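Clubs > Robotics > About Us

Search this site Enter keywords Go

About the Trimmont Robot Builders

Hi! I'm one of the students who runs the robotics club at Trimmont, and I got handed the job of rewriting this page because the old one still talked about a line-following car we took apart ages ago (sorry, little car).

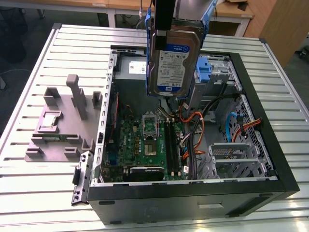

We're an after-school club, open to every grade, and right now there are 20 of us on the list. We meet in the back half of the tech lab and we stay until somebody's ride starts honking. Some of us write code, some of us would much prefer to be holding a screwdriver, and a few people mostly came for the snacks and then got weirdly good at wiring.

What we're working on

Our big project is called Asar. The goal is to get a robot arm to put a desktop computer together: hard drive, memory, processor, all of it. We picked it because every one of us has seen the inside of a PC and thought "okay, that's easy," and a person can do most of it without really looking. A robot can't! It has to know where the drive is, how hard to squeeze, which way up everything goes, and what to do about cables, which never lie in the same place two times in a row. I have spent more of my life thinking about SATA cables than I ever planned to.

We work with the tower on its side and the panel off so the gripper can come straight down into it. The hard drive goes in its blue plastic caddy first, and the gripper holds it by the caddy. Small parts like the CPU sit in a tray next to the case, so the arm always starts looking in the same spot. The tray is one of my favorite things we have. It's got posts and slots and little pockets, and it went through a lot of ugly drafts on paper before we agreed on a shape.

The CPU is the part everybody's scared of. The socket has to be open, the chip has to go in flat, and you do not push. We keep a box of dead boards for practice, and yes, there are a lot of bent pins in that box.

The Hellström Challenge

Once a year we enter the Hellström Challenge, where school teams show a robot doing a real job from start to finish with judges standing right there. Each team gets 10 minutes at the table and 2 tries. Last time we came in with 53 points, which put us somewhere in the middle, and we lost most of the rest on a cable that got in the way of the drive bay. We're still talking about that cable.

We also run a smaller side group called Trelari for people who want to build something of their own. It's looser, there are no judges, and the projects get pretty strange (there's a plant-watering thing going on in the corner that I don't fully understand).

Joining

You don't need to know anything! Really. I'd never touched a motherboard when I started and I couldn't have told you what a heatsink was. New members spend their first few meetings taking an old computer apart and putting it back together by hand, and then they pick a group. Tie your hair back, leave your drink on the shelf by the door, and ask before you press the green button.

We start up again in August. If you've got an old desktop tower at home that your family doesn't want, we'd love to have it, working or not, as long as it still has its case. Drop it at the front office with "robotics" written on it somewhere big.

Page updated July 21, 2021

14 shares | 3 comments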